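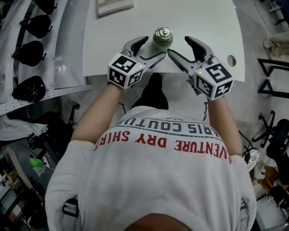 Figure 1. Two-color lettering on the back of a white T-shirt: red in an arc, dark gray in a separate line.

Wash Resistance of Screen-Printed Lettering on Cotton Jersey
Project report, Textile Materials course
Lajos Erdős

1. Background

Lettering on T-shirts is usually applied by screen printing. Ink is pushed through a mesh onto the fabric and then cured with heat. Two ink families were compared in this project. Plastisol ink stays on top of the yarns as a flexible film. Water-based ink soaks partly into the yarns and leaves a softer surface. Both lose quality in the wash, but the damage looks different: plastisol tends to crack, while water-based ink tends to fade.

The question was whether curing time has a larger effect on wear than the choice of ink.

2. Materials

The fabric was white single jersey, 100 percent cotton, with a weight of 200 grams per square meter. It was bought as one roll from Hesden and washed once before printing to remove finishing agents. The plastisol ink was Prurkar red and the water-based ink was Cemonier red. All samples were printed through the same screen with the same test word, which contains both straight and curved strokes.

3. Method

Samples were cut along the grain and printed with two passes of the squeegee. Each ink was cured in two ways: for the time given by the supplier, and for half that time. Press temperature was kept at the supplier's value for each ink.

The samples then went through 6 wash cycles at 40 degrees in a household machine with powder detergent, and were dried flat between cycles. After the last cycle each one was stretched by hand over a frame and graded on a scale of 1 to 5, where 5 means no visible change. Grading was done under the daylight lamp in the print room – the ceiling lights there are too yellow for judging reds.

4. Results

Fully cured plastisol was graded 5. Half-cured plastisol was graded 2, with cracks running across the wide strokes and some flaking at the corners. Fully cured water-based ink was graded 4, with slight, even fading. Half-cured water-based ink was graded 2 and had stained the fabric next to the letters.

5. Discussion

Halving the curing time cost three grades for plastisol and two for water-based ink. The difference between the inks at full cure was one grade. Within this test, curing time mattered more than ink type.

The grading was done by one person, and stretch was not measured. The press plate was also cooler near the front edge, so samples placed there may have received less heat than the display showed. A repeat should use a surface probe and the Seo stretching clamp, which was out for repair until July.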